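Folded foam box

A folded foam box is a light container made from thin foam sheet, in which the walls are formed by bending the sheet and not by joining separate boards.

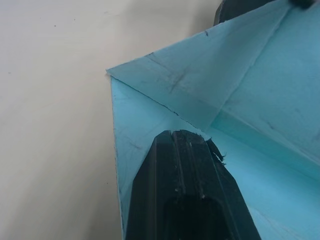 Corner of a light blue foam box, with creased folds and small grey marks on the surface.

Folded foam boxes are used for storing and carrying small or delicate things, such as glass ornaments, craft supplies and parts of models. They are also a common exercise in school craft lessons, where they are made with scissors, a ruler and a blunt tool for pressing the fold lines.

Construction

The box usually begins as one flat piece called the blank. The maker draws the base in the middle and a wall on each side of it. The lines are then pressed, but not cut through, so that the foam bends along them. At the corners, one wall is left with an extra flap, which is laid over the next wall and held with glue or double-sided tape. A corner made in this way is softer than the corner of a cardboard box, and the wall can give a little when something is pushed against it.

Sheets of 2 or 3 millimeters are the easiest to fold. Thicker sheet tries to open again, and it is often cut halfway through on the outer side before bending. In her handbook for craft teachers, Graziella Sala calls this the "half cut" and recommends a new blade for every 12 boxes, as an old blade pulls the foam and leaves a ragged edge.

Surface and wear

Foam sheet marks easily. Pencil lines, scuffs and grey smudges show most on pale colors such as light blue, yellow and white. Many marks can be removed with a damp cloth and a little soap - hard rubbing makes the surface shiny. Creases are permanent. A fold made in the wrong place stays visible as a faint line, also when the sheet is pressed flat under books.

The flaps at the corners are normally the first part to fail. The glue lets go, or the foam tears at the end of the fold.

Commercial types

Ready-cut blanks have been sold by Ulard in 9 sizes, packed flat. The Nyaga box has a separate lid and is closed with a paper band. Starkex supplied a plain type to schools in cartons of 1,000 blanks, later replaced by smaller packs.

See also

Foam sheet
Folding carton
Paper box making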